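Pillari Hand-Teaching Kit: Demo Days at Brostwood

Two gloves, two controllers, two wrist straps and a table. Come and try it before you buy it.

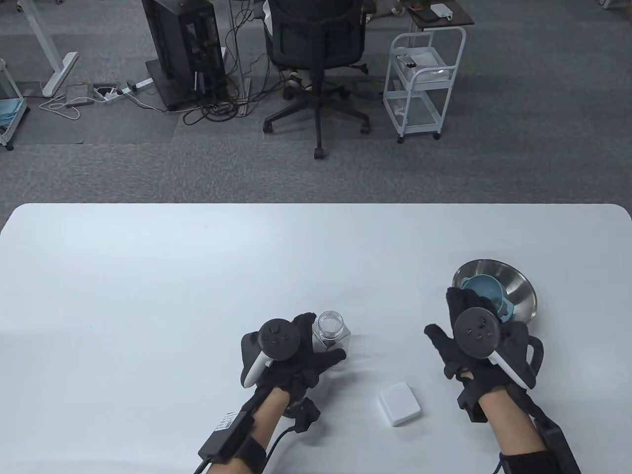 We could send you a brochure. We have one, and it's very shiny. But most people who buy the Pillari make up their minds after ten minutes of moving kitchenware around our Brostwood workshop, so we've stopped fighting it and put the kettle on.

A demo visit runs 51 minutes. (It was an hour. Sorcha Munro trimmed the welcome speech, and we have had only thank-you notes.) You'll be fitted with gloves and straps, then work through short tabletop tasks while the Araya software records your hand movements for training a robot. Jars are popular. Lids are humbling.

What's in the kit
Gloves, left and right, black fabric
Wrist straps with electronics modules
Cables, more than you'd like
Araya recording software, one seat

Good to know
Groups of up to 4. Roll your sleeves up and leave watches at home. Our Wultbridge customers have logged almost 2,000 sessions on one set of straps, and would like us to mention that the gloves are washable.

Price
Demo visits are free. Kit rental is $400 a week, controllers included. September slots are open now, mornings from 9:30. Ask for Sorcha at the front desk.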